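Jarnarik, 30 January 2025 – Old office computers are getting a second life in Jarnarik, and the people behind the effort could not be happier with how it's going. The Edet Repair Library announced today that it placed 465 refurbished desktops in local homes over the past year, its best result so far!

The library opened in a former shoe store with 40 members and a few shelves of borrowed tools. Membership now stands at 2911, and the computer program has grown right along with it. Households apply with a one-page form, and a machine goes out with a keyboard, a monitor and an evening of basic lessons for anyone who wants them.

"We had a grandmother write her first email at our front desk in November, and the whole room clapped," said Chukwuemeka Tijani, who runs the program. "Her grandson wrote back before she had her coat on. I still smile when I think of it."

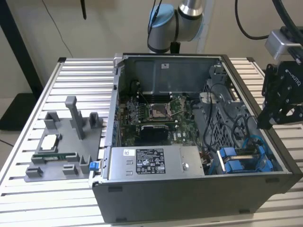 An opened desktop tower with its CPU socket empty.

Most of the donated machines come from two local employers, Lavix and Stesex, which pass along desktops when they update their offices. Drives are wiped, fans are cleaned and worn parts are swapped out. Computers that can't be saved are kept for spares – a good power supply never sits on the shelf for long.

This spring the library will add a Saturday-style open bench on weeknights, with room for some 80 people a month to bring in their own computers and learn to fix them. Tools are provided, and beginners are very welcome.

Applications for a refurbished desktop are open now at the Edet Repair Library front desk. Businesses with equipment to donate can drop it off during regular hours.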